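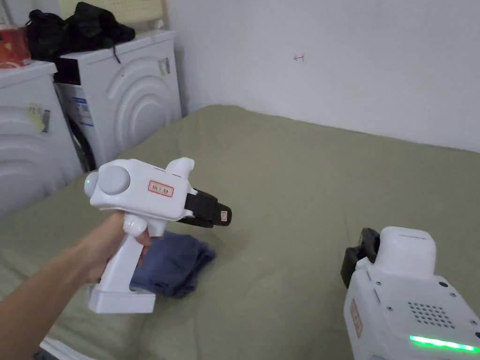
Rokeya Kanagaratnam wrote:
I disagree with the advice to turn the mattress every month. My Sketis is one-sided, and the leaflet says only rotate, head to foot, two times a year. If you turn it over you will sleep on the hard base.

yaman_nights wrote:
Ok, but my question was different. I am asking about the dip. The mattress is from September, so it is still young, and there is already a hollow where my hip goes. I paid 781 for it. The shop tells me a dip is normal until a certain depth, and they will not say which depth.

Þröstur Hedegaard wrote:
Ask them for the written warranty, not the telephone answer. In mine the depth is written on page two, in very small letters. You must put a straight stick across the bed, with no sheets and no person, and measure from the stick down to the lowest point.
Also look at the slats before you blame the mattress. I had the same hollow and I was angry with the shop for weeks — then I found one slat which had jumped out of its holder.

yaman_nights wrote:
Slats are all in place, I checked them twice. The gap between them looks wide to me, but I have nothing to compare with.

gililell_b wrote:
Wide gaps are bad for foam. Put a thin board under it and forget the warranty, life is short.

Rokeya Kanagaratnam wrote:
Please do not put a closed board. Foam needs air from below. My sister did this in a cold bedroom and after one winter there were black spots under the mattress. If you need support, buy more slats.

gililell_b wrote:
I have had a board for years and no spots. It depends on the room. Mine is dry and I open the window each morning.

Þröstur Hedegaard wrote:
Both can be true. But the warranty can be refused if the base is changed, so I would wait with the board until the shop has answered. Mine asked for a picture of the base, and also of the label.

yaman_nights wrote:
The label I have. I will measure on Sunday when the bed is free all day. If they refuse, I am looking at the Skesuvlow topper, it costs 265. Has somebody slept on it?

Rokeya Kanagaratnam wrote:
Yes, two years. It is good for a hard bed. Over a hollow it only follows the hollow, so I would keep the money until you know what the shop says.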